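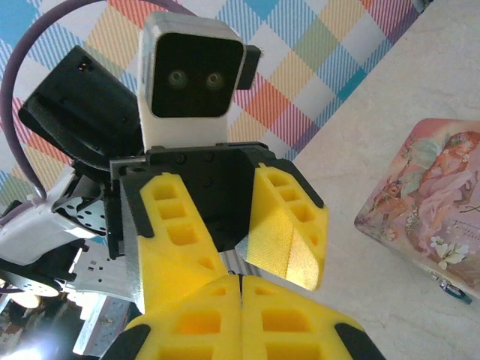

Vol. 11, No. 2 | Page 7

The Helper With Yellow Fingers
By Nadja Steiner

The Comora arrives with a promise printed inside the lid: "Your second pair of hands by Saturday." Mine took longer than that to pick up a teaspoon.

Fastico sells the kit as a two-armed tabletop assistant for people who have never touched a soldering iron. It has a white head with two round eyes set in a shiny black face, and I will admit the face works on visitors. They talk to it. It doesn't answer, at least not on the basic plan.

The fingers are the part I'd look at before paying. They're yellow, printed, and full of cutouts, with black pads at the tips. Fastico says the open pattern lets them bend around whatever they hold. With a sponge, fine. With a pill bottle, the thing I bought it for, I got a firm grip twice in one long evening and gave up at 11.

Seidu Quaye, who repairs lab equipment and looked mine over, was kinder about the motors than I was. He didn't care for the cables. "You've got a purple one looping right out in the open," he said. "I'd want that tied down before the arm ever moved."

The manual runs to 461 pages and has no index. Support sent me to a page about the Nokar, an older model with different arms.

Dimitriou, the store that stocks it locally, takes returns through the end of June. Ask who pays the shipping. I did, and I'm still waiting to hear.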